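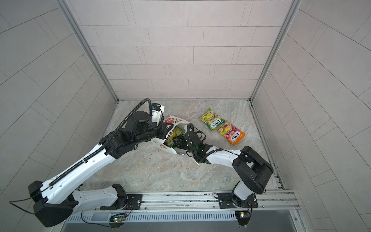
Two robot arms and a white plastic shopping bag with red markings

December
By Oleksandra Polishchuk

Search this site Enter keywords Go

Rostyslav Semeniuk has the kettle on before I have got my coat off, and he is already talking about drainage. He has spent most of his spare time since leaving school teaching on the history of Clellow airfield, and he sees no reason to begin at the beginning.

"Everyone wants to start with the aeroplanes," he says. "But the first thing they did at Clellow was dig ditches! It was a bog. There's a letter from the site foreman asking for more boots, and then another one, crosser, asking where the boots are."

The letters came out of the Pavliuk papers, a family collection that reached him in tea chests. He has now been through 3,681 sheets of it, mostly stores lists, leave passes and the minutes of the station gardening club. He read all the gardening minutes. "They grew leeks behind the parachute store. You get a proper feel for who was bossy."

What he was after was the training school, which ran at Clellow for a few years and left very little behind it. The county history gives it one paragraph and puts it on the wrong side of the road. Rostyslav found it from a plumber's bill for Hut 26, which mentions the distance to the water tower, and the tower base is still there in the nettles.

"I paced it out on a Friday afternoon in the rain and walked straight into a concrete step. I rang my sister from the field. She was very good about it."

The school taught instrument fitters, and the class registers name 1,139 of them. He has typed up every one, with home town where it is given, and the list is now on the Trinside local history pages for anyone to search. Letters have begun to arrive from families. One woman sent her father's exercise book, full of beautiful pencil drawings of altimeters, with a shopping list on the back cover.

I ask about Zornden, the satellite field six miles off, and he pulls a face. The records are thin and the runway went under barley long ago. He has a map, two snapshots of a football team and a long argument in the parish magazine about noise. "But there was a cinema, in a barn! Somebody must remember the cinema."

He would love to hear from them, or from anyone with a name to put to the goalkeeper.

Before I go he wants me to see the plumber's bill, which lives in a plastic sleeve in the dresser. It is for a new tap and two lengths of pipe. Someone has written across the bottom, in purple ink, "Paid, but tap still drips."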